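Kirko: 부엌 물건 자리 기록 자료집 (버전 2)
README

7월 | 글: Ruairi Forsyth, Theophilus Boateng
인쇄하기 | 이메일로 보내기

개요

Kirko는 가정집 부엌에서 어떤 물건을 어디에 두는지 거주자가 직접 적은 짧은 글을 모은 텍스트 자료집이다. Tadmont 지역의 202가구가 참여했고, 정리된 기록은 4,000건이 넘는다. 기록 한 건은 물건 하나와 그 자리, 그리고 적은 사람의 메모로 이루어진다. 메모는 비어 있을 수 있다.

처음 목적은 수납에 관한 생활 어휘를 모으는 것이었다. 같은 칸을 두고 "싱크대 밑", "아래 장", "하부장", "개수대 아래"처럼 여러 이름이 쓰이는데, 이런 표현이 실제 문장에서 어떻게 나타나는지 볼 만한 자료가 마땅치 않았다. 기록을 받다 보니 물건을 옮긴 이야기, 식구끼리 자리를 두고 의견이 갈린 이야기가 메모 칸에 많이 쌓였고, 버전 2에서는 이 부분을 별도 필드로 나누었다.

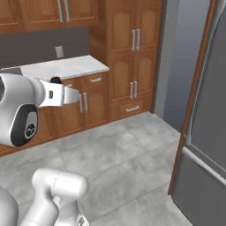 이 문서의 마지막 수정: 7월 (화요일 오후)

파일 구성

records.tsv: 본 기록. 한 줄에 한 건이며 탭으로 구분한다. 인코딩은 UTF-8, 줄바꿈은 LF이다.
households.tsv: 가구 정보. 부엌 형태, 거주 인원 구간, 거주 기간 구간만 들어 있다.
places.tsv: 자리 이름 대조표. 원문 표현과 표준 표현을 짝지어 놓았다.
notes_moved.tsv: 물건을 옮긴 경위가 적힌 메모만 따로 뽑은 파일.
CHANGES: 버전별 변경 내역.
LICENSE: 이용 조건 전문.

스프레드시트 프로그램에서 바로 열면 가구 번호 앞의 0이 사라지는 경우가 있다. 가져오기 메뉴에서 해당 열을 텍스트로 지정하면 된다.

records.tsv 필드

rec_id: 기록 번호. 버전 1의 번호를 그대로 유지했으므로 중간에 빈 번호가 있다.
hh_id: 가구 번호. households.tsv와 연결된다.
item_raw: 적은 사람이 쓴 물건 이름. 맞춤법을 고치지 않았다.
item_std: 표준화한 물건 이름.
place_raw: 적은 사람이 쓴 자리 표현. 역시 원문 그대로이다.
place_std: 표준화한 자리 표현. places.tsv의 값만 들어간다.
freq: 사용 빈도. 매일, 매주, 가끔, 거의 안 씀 가운데 하나.
memo: 자유 메모.
moved: 옮긴 적이 있다고 적은 경우 Y, 없다고 적은 경우 N, 언급이 없으면 빈칸.

기록의 예

rec_id: 0317
item_raw: 들기름
item_std: 기름(들기름)
place_raw: 냉장고 문짝 맨 아래
place_std: 냉장실 문
freq: 매주
memo: 원래 가스레인지 옆에 두었는데 여름에 맛이 변해서 옮김. 어머니는 아직도 레인지 옆에서 찾으심.
moved: Y

수집 방법

참여 가구는 Tadmont의 동네 게시판과 도서관 안내문을 보고 신청했다. 신청한 가구에는 기록장을 우편으로 보냈고, 원하는 경우 Luner 누리집의 입력 양식을 쓰도록 했다. 종이로 돌아온 기록은 두 사람이 따로 입력한 다음 서로 다른 곳을 대조했다. 글씨를 읽을 수 없는 부분은 추측해서 채우지 않고 [판독 불가]로 남겼다.

기록장에는 물건을 몇 개 적으라는 지시가 없었다. 그래서 양념만 꼼꼼히 적은 집이 있고, 서랍마다 빠짐없이 적은 집도 있다. 한 가구가 낼 수 있는 기록은 100건까지로 제한했고, 이를 넘긴 가구는 앞에서부터 잘랐다. 무작위로 뽑는 방법도 검토했지만, 적은 순서에 그 사람이 부엌을 훑은 동선이 담겨 있어 순서를 살리는 쪽을 택했다.

방문 조사는 하지 않았다. 적힌 자리에 정말 그 물건이 있는지 확인한 기록은 한 건도 없으며, 모든 값은 적은 사람의 진술이다.

표준화

물건과 자리 표현은 Fülöp로 한 차례 묶은 뒤 사람이 검토했다. Fülöp는 우리가 쓰려고 만든 작은 스크립트 모음으로, 띄어쓰기와 조사 차이를 무시하고 비슷한 표현을 한데 모아 준다. 자동으로 묶인 결과에는 틀린 것이 꽤 있었다. "윗서랍"과 "위 선반"이 한 묶음에 들어간 것이 대표적이다. 이런 묶음은 모두 풀어서 다시 나누었다.

판단이 어려웠던 표현은 다음과 같이 처리했다.

"찬장"은 집마다 가리키는 곳이 달랐다. 벽에 달린 장을 뜻하는 집과 바닥에 선 그릇장을 뜻하는 집이 섞여 있어, 메모에 단서가 없으면 place_std를 "장(미상)"으로 두었다.

"위"는 더 까다로웠다. "냉장고 위"는 거의 언제나 윗면이지만 "싱크대 위"는 조리대 상판일 때도 있고 그 위쪽에 달린 장일 때도 있다. 물건 종류를 보고 짐작할 수 있는 경우라도 원문만으로 정해지지 않으면 "위(미상)"으로 남겼다.

"거기", "늘 두는 데"처럼 적은 사람만 아는 표현은 표준화하지 않았다. 지우지도 않았으니 어휘 통계를 낼 때에는 place_std가 비어 있는 줄을 먼저 거르는 것이 좋다.

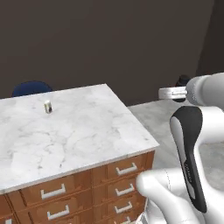 상판에 늘 나와 있는 물건과 쓸 때만 꺼내는 물건의 구분도 여러 번 고쳤다. 소금통을 예로 들면, "조리대에 둠"이라고만 적은 집과 "요리할 때 꺼내 놓고 끝나면 서랍에"라고 적은 집이 있다. 버전 1에서는 둘 다 조리대로 처리했다. 버전 2에서는 뒤의 경우를 서랍으로 바꾸고, 꺼내 놓는다는 내용은 memo에 그대로 두었다. 커피 도구와 도마에서 이런 수정이 특히 많았다.

서랍 표기도 손을 보았다. "첫째 서랍"이 맨 위인지 문에서 가장 가까운 쪽인지 분명하지 않은 집에는 엽서로 다시 물었고, 답이 온 것만 고쳤다. 답이 없는 집의 기록은 "서랍(순서 미상)"이다.

알려진 문제

참여 가구가 고르게 퍼져 있지 않다. 오래 산 집이 많고, 혼자 사는 집은 적다. 이 자료로 Tadmont 전체의 수납 습관을 추정하는 것은 무리이다.

한 집에서 한 사람만 적은 경우가 대부분이다. 요리를 맡은 사람이 적은 집과 그렇지 않은 집은 물건 이름부터 다르다. 누가 적었는지는 묻지 않았으므로 이 차이를 보정할 방법은 없다.

freq 필드는 계절의 영향을 받는다. 수집이 더운 때에 몰려서 찜기, 뚝배기, 큰 솥 같은 물건이 "거의 안 씀"으로 치우쳐 있다. 김장 도구는 기록 자체가 적다.

item_std의 분류 깊이가 일정하지 않다. 기름과 장류는 자세히 나뉘어 있고 그릇은 그렇지 않다. 그릇류를 더 나누자는 의견이 있었으나, 원문에 "그릇들"이라고만 적힌 줄이 많아 보류했다.

개인정보

이름, 주소, 전화번호는 자료에 넣지 않았다. 메모에 나온 식구의 이름은 "어머니", "큰아이"와 같은 관계말로 바꾸었고, 관계를 알 수 없으면 [이름]으로 대체했다. 약 이름이 적힌 줄은 물건을 "약"으로 통일하고 메모를 비웠다. 귀중품의 위치를 적은 줄은 통째로 뺐다. 열쇠와 현금이 여기에 든다.

참여 가구는 언제든지 자기 기록을 빼 달라고 요청할 수 있다. 요청이 들어온 기록은 다음 버전에서 빠지고, 번호는 다시 쓰지 않는다.

이용 조건

연구와 교육 목적으로는 따로 허락을 받지 않고 쓸 수 있다. 자료를 고쳐서 다시 배포할 때에는 고친 내용을 밝혀야 하며, 메모 원문을 광고에 쓰는 것은 허용하지 않는다. 개별 가구를 알아내려는 시도도 금지한다.

인용할 때에는 다음과 같이 적는다.

Forsyth, R., Boateng, T. Kirko: 부엌 물건 자리 기록 자료집, 버전 2. Luner 자료실.

버전 1에서 달라진 점

moved 필드와 notes_moved.tsv를 추가했다.
place_std 값을 다시 검토해 "위(미상)"과 "장(미상)"을 새로 두었다.
두 번 입력된 기록을 지웠다. 같은 물건을 두 군데에 나누어 둔다고 적은 것은 중복이 아니므로 남겼다.
냉동실과 냉장실을 구분했다. 원문에 "냉장고"라고만 되어 있으면 "냉장고(구분 없음)"이다.
households.tsv에서 건물 연식 열을 뺐다. 답한 집이 너무 적었다.

오류 신고

잘못된 값을 찾으면 기록 번호와 함께 Luner 자료실의 문의란에 남기면 된다. 표준화에 대한 이견은 원문 표현과 제안하는 표준 표현을 나란히 적어 주면 처리가 빠르다. 자리 이름 대조표는 Boateng이, 나머지 파일은 Forsyth가 관리한다.

관련 자료

Kirko 버전 1 변경 내역
Fülöp 사용 설명
Tadmont 생활 어휘 모음: 욕실과 다용도실
기록장 양식 (인쇄용)
Luner 자료실 이용 안내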